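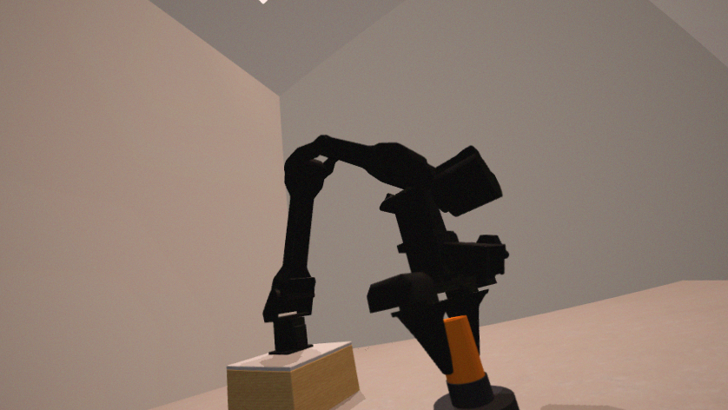 Do I need to set up a planner before I can move the arm in the simulator?
You can jog joints by hand without one, but anything that has to get round an obstacle needs the planner running.

4. Planner settings

I run Flesura inside Tukirico, so that's what these steps follow (sorry, Lakevent folk, your menus are laid out differently!).

1. Load your world file and press Pause.
2. Open Planning and set the time limit to 630 ms. I started on 300 and kept getting half-baked paths.
3. Set Retries to 9.
4. Add every fixed object to the collision list – walls too, I always forget the walls.
5. Press Plan, watch the preview, then press Run.

Note: a held part has to be attached to the gripper in the Objects tab, or the planner will treat it as an obstacle and refuse to budge.

Caution: don't edit the collision list during a run. Stop first, then save.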